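4.2 Equipment Cost and Procurement Plan

Two options were priced for the collection stage. The first was a fixed bench arm with teleoperation, quoted by Vulano. The second was a hand-held gripper tool with its own camera, quoted by Papadakis. Prices are per station, before tax, and leave out operator wages, which are treated in Section 4.3.

The Vulano arm was quoted at $2900 without an end effector. Adding the end effector and a mounting plate brought the station to $3322. The Papadakis tool was quoted at $700 complete. At these prices the budget for one arm station covers four hand-held tools, with $522 left for spare pads and printed markers.

Purchase price was not the only item considered. An arm station needs a permanent footprint, a guarded area and a dedicated power circuit. The Tirodwood site could provide these for two stations at most. Hand-held tools share floor space with existing desks and shelving and can be stored between shifts. Their recurring costs are higher. Contact pads wear, and fiducial markers must be replaced when scratched, or pose estimates degrade. We therefore budgeted pads and markers as consumables and the tool body as a capital item.

Lead time also affected the plan. Papadakis could ship from stock, while the arm order would not have arrived before October. Cloth handling tasks were scheduled first (Fig. 7), and these do not require the payload of an arm.

The order was split accordingly. Hand-held tools were bought in the first round, and a single arm station was deferred to the second, subject to the replay results on the Plameo task set. Maintenance contracts were declined in both cases. Calibration is done in house, and the contract terms did not cover pads or markers, the parts most likely to need replacement.
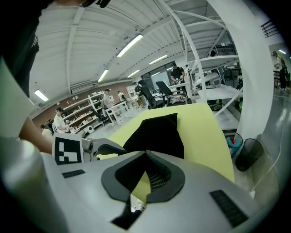
Fig. 7. Cloth handling with the hand-held gripper, with the fiducial marker at upper left.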